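Una mañana entre estanterías con Sverre Torvik

Me recibe con un café en la mano y la puerta del almacén abierta. 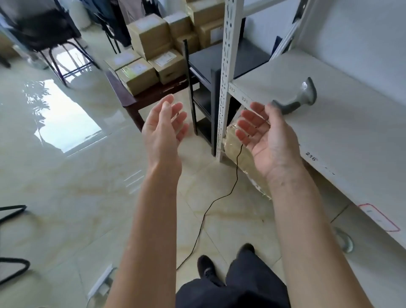 ¿Cómo se decide dónde va cada cosa en un almacén pequeño?

«Por lo que pesa y por lo que sale», me contesta Sverre Torvik, que lleva el almacén de Lestdale desde que la tienda vendía solo por catálogo. «Lo que pesa, abajo. Lo que sale a diario, a la altura de la cintura. Y lo que compró alguien con demasiado optimismo, arriba del todo, que ya lo bajaremos algún día».

Yo venía con la idea de hablar de logística, con preguntas serias y todo, y a los cinco minutos estábamos discutiendo sobre cinta de embalar. Me gusta la gente que tiene opiniones fuertes sobre la cinta de embalar (la suya: la barata sale cara, y la que chirría al despegarse debería estar prohibida antes de las diez de la mañana).

Lestdale vende menaje y piezas sueltas para talleres domésticos, y casi todo pasa por aquí: entra en cajas, se lee con el escáner, se coloca y vuelve a salir en otras cajas. Le pregunto por los numeritos negros de los bordes de las baldas, el 216, el 221, el 222, porque me tienen intrigada desde que he entrado.

«Son las direcciones, como en una calle», dice. «Antes íbamos por nombres. Decíamos "la balda de las bisagras", y claro, un día las bisagras se mudaban y seguía llamándose así. La gente nueva se volvía loca. Con números se acabó la poesía, pero el pedido sale bien».

El cambio lo hicieron un mes de junio, con un calor espantoso, y moviendo 252 referencias a mano. Me lo cuenta con una mezcla de orgullo y dolor de espalda. Usan Skuver, un programa de inventario que al principio odiaba y al que ahora defiende como si fuera de la familia – aunque todavía guarda una libreta en el cajón, por si acaso, y me pide que eso no lo ponga. Luego me dice que bueno, que lo ponga.

¿Y el escáner con cable? Yo pensaba que a estas alturas todo el mundo los tenía inalámbricos.

«Tuvimos uno sin cable. Pasaba más tiempo perdido que trabajando», se ríe. «Lo encontrábamos dentro de una caja ya cerrada, imagínate. Con este sabes dónde está siempre: tiras del cable y aparece. Lo malo es que acaba por el suelo y hay que acordarse de recogerlo. Yo me acuerdo casi siempre».

Pasamos un buen rato hablando de las cajas de cartón. Las que llegan sobre la mesa de madera, me explica, no deberían quedarse allí más de una mañana, porque una mesa con cajas atrae más cajas. Su norma es sencilla: lo que entra antes de las 9 tiene que estar colocado antes de comer. ¿Se cumple? Me mira, mira la mesa y me ofrece otro café.

Con el film transparente es bastante menos estricto de lo que yo esperaba. Un bulto puede esperar envuelto en el suelo, junto a la estantería, mientras no estorbe el paso. «Lo que no quiero es abrirlo y dejarlo a medias. Si lo abres, lo colocas. El plástico a medio quitar es lo peor que hay en este oficio, se engancha en todo».

De las estanterías de acero blanco habla maravillas. Son de esas con los montantes llenos de agujeros, que te dejan subir o bajar una balda según lo que toque, y dice que desde que las pusieron ha cambiado la altura de media sala. Le pregunto si eso no descoloca los números y me contesta que para eso van en la balda, para que viajen con ella. Tan fácil. La negra pequeña del fondo, en cambio, no la toca nadie más que él.

Hablamos también de los días malos. El peor que recuerda fue el de un pedido de Ševčík, un cliente que encargó 113 juegos iguales y los quería etiquetados uno a uno. «Llegué a 100 y se me acabó el rollo de etiquetas. Los que faltaban los escribí a mano, con mi mejor letra. Me mandaron una nota diciendo que esos eran los más bonitos».

Antes de irme le pido un consejo para mi trastero, que da miedo verlo. Sverre se lo piensa bastante más que cualquiera de las respuestas anteriores.

«Empieza por una balda. Ponle un número y apunta qué hay en ella. Cuando te canses, paras, y otro día haces la siguiente. Y compra buena cinta, por favor».

Me anota la marca en un trozo de cartón, Stotance, con el ancho subrayado dos veces. Lo tengo ahora pegado en la puerta del trastero. La balda 1 ya está hecha y la 2 va por la mitad.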